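Home | Stories | Archive | Submit

Lot 304

The eggs reached Tustville on Sunday, by the night coach from Itovmont. The form allowed two outcomes, accept or return. She entered the room number and opened the lid. 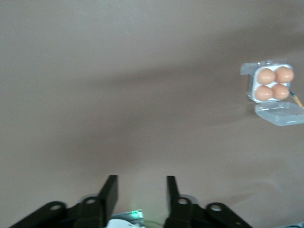 Lot 304, lid open.

Four, all brown. The form said three. She read it again – three, signed Voß – and looked for a box marked surplus. The form had none. She ruled a line under the figure, wrote the correct one beside it and put the kettle on.

© Ninder Stories | Contact | Back to top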